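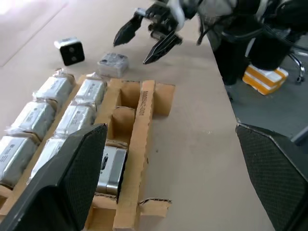 Do I have to keep the cardboard insert after I unpack the kit?

Keep it until you have checked every item and are sure you won't be sending anything back. After that it's up to you.

Section 9. Unpacking and repacking the insert

Plenty of packaging is described as "ready to reuse." Treat that claim with some caution. Corrugated cardboard folds well once, fairly well a second time, and after that it depends on who is doing the folding. The steps in this section apply to the Ollance kit in its original Presari carton. If yours came from a reseller, it may have been repacked, and a sealed carton doesn't prove otherwise.

Before you start

Clear a table big enough for the insert and the items you take out of it. Have the packing list with you. Don't rely on the picture on the carton, which shows the contents arranged to look good.

Taking the items out

1. Open the carton from the top. Keep the blade short if you use a knife.

2. Lift the insert out with both hands under the base. Do not pull it up by the dividers. They are thin and will come away from their slots.

3. Set the insert down flat and leave the items in their pockets for now.

4. Compare the labels on the foil packages with the packing list. Read the whole label. Packages that look the same from above may not be the same part, and matching by size is how most mix-ups begin.

5. Take out the foil packages one at a time, holding the body of the package. The clear edges are easy to tear.

6. Lift the metal box straight up out of its compartment. If it sticks, press the cardboard wall away from it with your thumb. Do not pry it out with a screwdriver.

7. Look into every compartment, including the ones with folded cardboard inside. Small items can slide under a fold.

Note: An empty compartment does not always mean a missing part. The same insert is used for more than one version of the kit. Go by the list.

Caution: Leave the foil packages sealed until you need them. Opened packages can't be returned, whatever you may have been told at the time of sale.

Putting the items back

1. Push each divider down into its slot before loading anything.

2. Return the metal box first, upright, then the foil packages.

3. Lay the packages in their pockets without folding them. If one won't go in, it probably belongs somewhere else.

4. Fill any unused compartments with crumpled paper. The insert alone will not stop things from shifting, even though the carton suggests it will.

5. Tilt the insert slightly. If you hear anything slide, add more paper.

Caution: Do not tape the foil packages to the cardboard. The tape will take the label with it.

If the insert is damaged

A torn divider can be mended with paper tape. A crushed base can't be trusted again, so order a replacement (item 583) or use a plain box with plenty of padding. The replacement is supplied flat. Allow longer than the five minutes promised on its instruction sheet, especially the first time.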